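Workshop Tips: Comparing Robot Hands on a Bench You Already Own
by Aniela Nowicki
Filed under: Workshop, Small Automation

If you have two hands to try out and a free afternoon, please don't start with a steel block. Start with a balloon! I have become a complete convert to soft, light, annoying objects for bench trials, and these are the tips I pass along to anyone setting up in a garage or a spare corner of the shop.

Two hands, one thin piece of material, one lavender balloon.
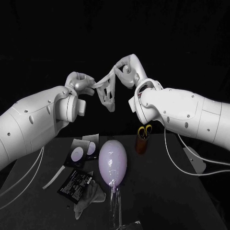
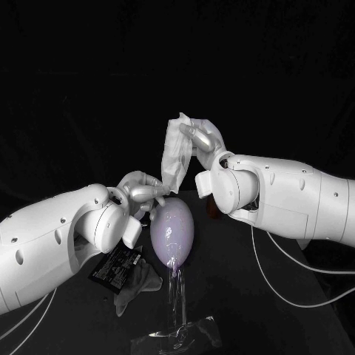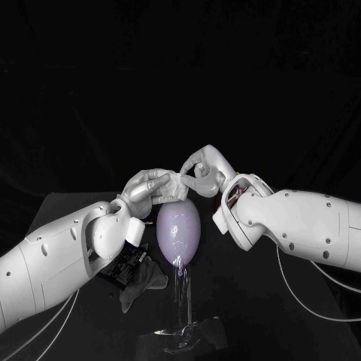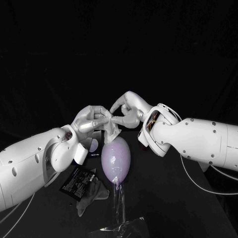

A stiff part lets a sloppy hand get away with a lot. Tissue doesn't. If one thumb pushes a little too hard, the sheet bunches toward it, and if the two wrists disagree about where the middle is, you get a twist you can spot from across the room. That's the kind of feedback I love, and it costs less than a cup of coffee.

Picking your test pieces

Facial tissue, a lens wipe, a scrap of thin film and a small cotton cloth will keep you busy for hours. Buy balloons in one color and one size so you aren't comparing shapes by accident. Blow them up softer than you would for a party — a tight one bounces away from the fingertips and pops sooner. The clear sticks with a cup on top, sold in party aisles, make a perfectly good stand. Put a dab of poster putty under the base.

Keep a lint roller handy. Tissue sheds like a cat.

Setting up the bench

Go dark and matte. I tried a white laminate top first and the cameras washed out every time the shop light came on. A black bedsheet behind the table works nearly as well as proper backdrop cloth, and you can iron it (or not, I never do).

Route your cables before you power anything up. Run each arm through its full reach by hand, slowly, and watch where the cable goes slack and where it pulls. Leave the loop generous. I lost a whole evening to a wrist fault on the Clasent controller that was nothing but a connector getting tugged at full stretch.

Small screws go in a lidded tin, far from the working area. Same for scissor blades, if you use balloons as often as I do.

Running a fair comparison

Do 15 tries per hand with the same piece of material, then swap in a fresh piece and do 15 more. Tired tissue is softer and grips differently. Write down what happened after each try, while you still remember it: held, slipped, tore, missed. Costel Dumitrescu talked me into adding a column for "held but ugly" and it has become my favorite column, because that's where the tuning ideas come from.

Change one thing at a time. Finger speed, then closing force, then approach angle. I start with speed on the Rurora controller at setting 5 and leave it there until the force looks right.

Trade sides halfway through! Put the left hand's job on the right and see if the results follow the hand or follow the arm. Mine followed the arm, and a shim under one base plate fixed most of it.

Cameras

One camera overhead and one at table height is plenty to begin with. Lock the exposure. Shiny balloons throw little highlights that make auto exposure hunt up and down, and then your clips don't match. A desk lamp bounced off white poster board softens the glare nicely.

Looking after the fingers

Wipe the fingertips with a damp microfiber cloth between materials. Balloon powder gets onto everything and makes the next grip slippery. Let them dry all the way. Keep the stop button where your own hand rests naturally, and tie back long sleeves.

Reader notes

Orsolya Szénási writes that baking parchment makes a great middle step between tissue and cardstock. I tried it in April and agree, though it's noisy.

Florin Bucur asks if gloves on the robot fingers are cheating. Not at all, just log them as a separate hand. Thin nitrile has been the best of the ones I've tried, and you'll want to snip the cuffs short so they don't catch in the wrist.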